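The state's school aid formula has not been seriously revised in years, and its failures now fall hardest on rural districts. Noton, with 933 students, receives $400 less per pupil than its wealthier neighbors. 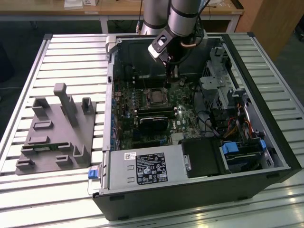
Lawmakers defend the gap as a reward for local effort. A town with little taxable property cannot tax its way to parity. 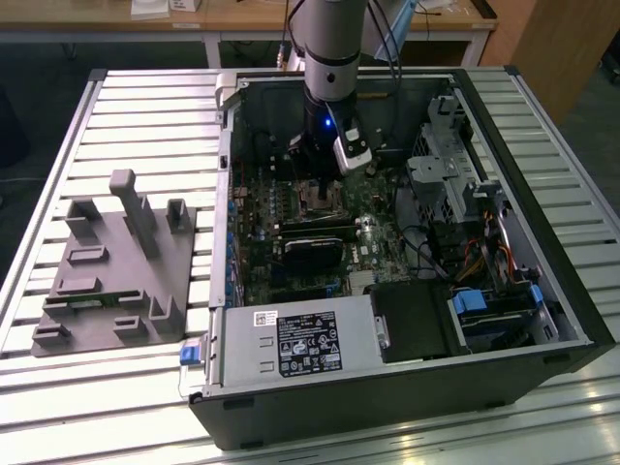 Photo: Domix

The December proposal would have helped 197 districts. It never reached a floor vote. 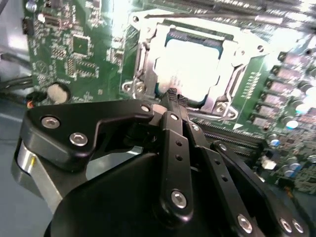

Who would pay for a new formula?
The state would, through its general fund, with no increase in local property taxes.
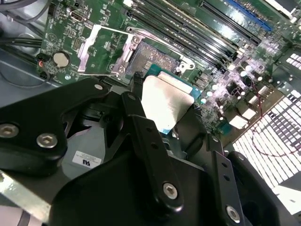

Opponents call that cost excessive. They raised no such concern when they approved larger business credits in the same session. The legislature should take up the proposal again before it adjourns.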